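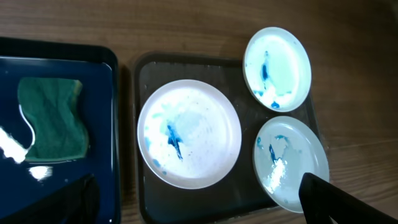 Home Projects Gallery Notes People Contact

Blue Week at Plotolitz: Collecting the Wet Dish Examples

21 February 2024
By Taras Harasym

Print this page | E-mail this page

We've spent most of this winter on dry things at Plotolitz (blocks, lids, pegs, more lids), so when Ravindra Pathak asked in January if anyone wanted to work with liquids, I had my hand up before he'd finished the sentence. We now have 409 recorded runs of a robot dealing with blue water on white dishes, and I've been boring my whole family with them.

The idea is simple enough to explain over dinner. A person drives the arm by hand controls and does a small kitchen job: pick up the sponge, wipe a saucer, put the sponge back. Everything gets saved, both what the wrist camera saw and how the arm and fingers moved. Do that enough times, with enough variety, and you have something a learning system can be trained on. Ravindra's rule for a good run is that it finishes in 30 seconds or less and looks like something you'd be happy to see done to your own plates.

The variety is the fun part. We called the set Ayele, and its setup sheet has 17 starting layouts on it. Saucers side by side, saucers half over the edge of a tray, sponge folded, sponge flat, a big streak of color, a few lonely dots. Between runs whoever isn't driving gets to be the painter. I like to flick the dropper and take what comes. Ravindra draws these lovely careful lines, and you can tell our runs apart at a glance!

Why blue? Plain water on white china hardly shows up, and we wanted anyone looking back through the recordings to be able to tell a wiped dish from an unwiped one. Food coloring does the job and the dishes clean up fine. My fingertips are another story.

From the wrist

I love the wrist view more than any other picture we take. You get so close that a spill stops being "a spill" and turns into coastlines and islands. Bowls are especially good for this. A flat saucer mostly stays put in the picture, but come in at an angle over a bowl and the whole thing curves away from you, with the ceiling light sliding around on the glaze. It's harder to drive that way, too. I kept coming in too low and having to back off and start the approach over.
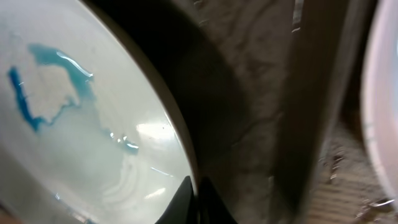

Bright blue in the big white bowl, with one black fingertip at the rim and a trail of droplets running off from the main puddle.

Reflections gave us our longest argument of the week. A white patch on a shiny dish can be bare china, or light bouncing off a thin film of water, and in a single still picture I can't always tell which. I wanted to move the lamp and get rid of the glare. Ravindra wanted to leave it alone – kitchens have lamps, he said, and the glare belongs in the examples. He won that one, and having gone back through the runs I'm glad he did.

What we keep and what we don't

Every run gets watched all the way through by someone who didn't drive it. If the sponge got dropped and picked up again, the run stays in with a tag saying so. If the driver stopped halfway to think, it stays as well, under a different tag. We throw out the ones where the recording itself has gone wrong, mostly missing stretches of video. The tagging happens in Drarker, our little in-house viewer, which finally has a slow-motion button (thank you, thank you, thank you). Watching a sponge come down on a line of blue at quarter speed is worth a coffee break all by itself.

I did almost all my driving in the mornings and noticed my style changing as the days went on. The first runs are fussy, lots of little dabs. By the end I was making 2 long strokes and calling it done. Both kinds are in the set, and I'm curious to see which habit the system picks up, or if it mixes them into something of its own.

Next up

Training on Ayele starts once the tags are checked, and we haven't got results to show yet. After that comes Plondus, which is the same sort of work with thicker stuff: yogurt, ketchup, and possibly honey if I can talk Ravindra into it. He's worried about the joints. I've offered to do the cleaning.

If you'd like to come and drive for an hour, write to me through the contact page. You don't need any experience, and you can choose your own blobs.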